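Holon Squad Stat Cards – Second Printing

Okay, so the stat cards are back! These are the printed reference cards I make for Dusov, the squad-building mobile game I've been losing my evenings to, and the first printing went a lot faster than I expected. If you missed it, this is the one you want anyway, with the October balance patch folded in and a couple of my own typos gone (sorry, healers).

You get 200 cards in a tuck box, one per character. Base health, armor, speed and resistance are on the front. On the back I put the same numbers at full gear, plus a short note on which upgrade tier is worth stopping at if you're broke like me. I play next to my screen with the deck fanned out, and it beats flipping through menus in the middle of a raid.
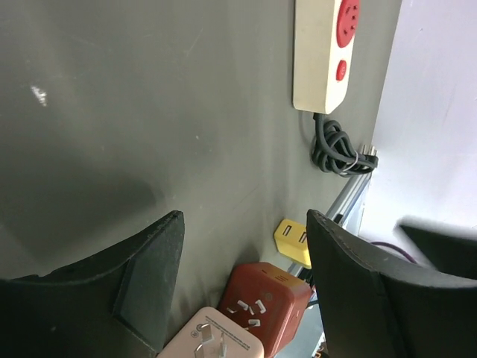
Kazimiera Krajewska wrote in to say that the speed numbers on the front should include the leader bonus, and that she'd penciled it in on all of hers. I went back and forth on this. The bonus changes with every lineup, so I've left the base number alone and added a blank box under it – pencil away!

Also new in this printing: faction colors down the left side, so you can pull all your Zustel characters out of the deck in one go. The Domański faction finally has its own color too (it shared one with the neutrals before, which drove me nuts).
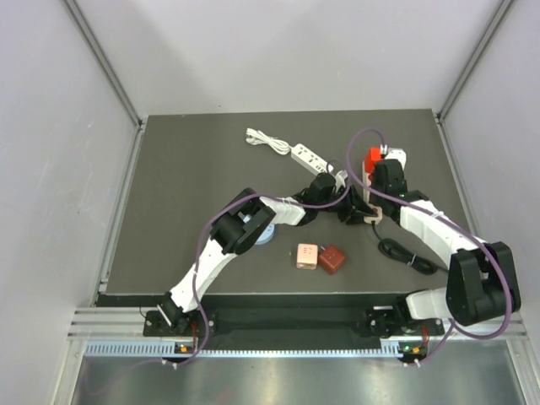
Card size is standard poker, so any regular sleeves fit, and I'd sleeve them if you plan on writing in the boxes. The stock is a bit thicker than last time and the finish is matte. I wanted something that would hold up on a busy desk. The tuck box stands on its short end, which helps.

Price is $30 for the full deck. There's an update pack for $11 if you own the first printing, and it has only the cards that changed. Limit of 2 decks per order for now.

Ships flat in a padded mailer. Fan-made, numbers checked by me in the game, and if you spot a wrong one send me a screenshot and I'll mail you a fixed card.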